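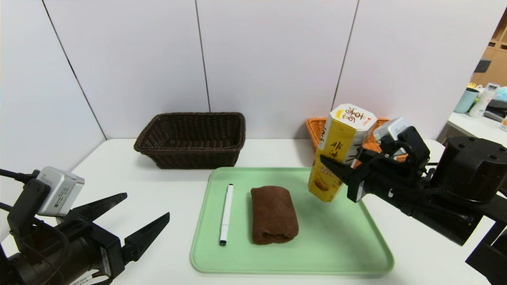
4.2 Mixed trays and the question of where things belong

People who keep a tidy home seldom sort by one rule alone, and our diaries from the Ustance households bear this out at some length. Of the 235 tray-clearing entries, most name a basket by the kind of thing that lives in it, though a good many go by color or simply by whichever basket is nearer. A tray like the one in Figure 5, with a white marker pen lying beside a folded brown towel, and two wicker baskets waiting behind, invites exactly this sort of dithering - the towel is easy to place, while the pen could go almost anywhere. Snack containers were more troublesome still, as Yokoyama and Sugawara found in their earlier kitchen diaries.

Figure 5. Mixed tray with two wicker baskets.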